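Grosuvitz Training Workstation, open tower with parts board

Item 608
Category: Computer assembly practice
Sold by: Urkside
Page updated 2022-12-14

The Grosuvitz is a used office workstation which we prepare for teaching. It is a full computer tower, and you put it on its side on the bench with the side panel off. The students learn on the same kind of hardware they will meet later at work, and not on a plastic model.

We chose this tower because the inside is wide and most parts can be reached with two fingers. The power supply is a big metal box with its label still on it, so the class can practice reading the ratings and the warning signs before they touch any cable. The motherboard is green, with banks of memory slots on both sides of the processor socket and expansion slots nearer to the power supply. 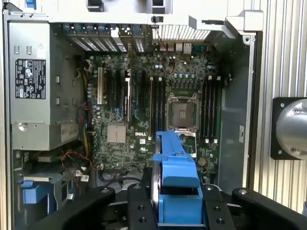

Every board is inspected for bent pins at the socket before shipping. If you find one, please write to us in the first 9 days and we send another board. Please do not try to straighten the pins by yourself, also if you have done it before.

What is in the set

Tower with motherboard and power supply
Processor
Memory module
3.5-inch hard drive with blue caddy rails
Gray parts board with holders
Exercise booklet, English only

The hard drive is erased and has no operating system. It clips in the blue rails without a screwdriver, and the rails can be taken off and put on again many times. Spare rails can be ordered under number 324. For the tower itself we advise a table of metal or thick wood, with free space on the left side for the parts.

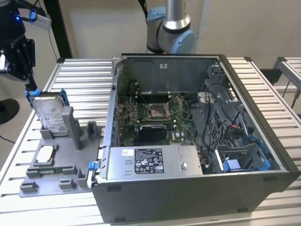
The parts board was made together with Mushi, who also do the holders for our smaller laptop set. Each part has its own place, so at the end of a lesson the teacher sees fast if something is missing. It can lie on the table next to the tower, or stand upright if your table is short. The processor sits in a square light gray frame with the metal cover facing out, and the memory goes in a narrow slot beside it. Hold the processor by the edges only. Thermal paste is not included.
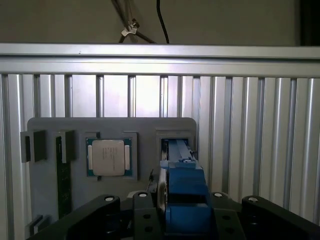 Sihan Kang writes that the memory slot on the board was a little tight in the first week and became easier after, and that her students now prefer to keep the board standing during the whole lesson. She would like a second memory holder, which we plan for June.

Weight and shipping

The tower is heavy and comes in its own carton. The board and small parts come in a second one. Please keep both cartons for returns.

Also fits: Lekow anti-static mat, item 992.

Questions before ordering: ask for Erlinda Sarmiento at the Urkside sales desk.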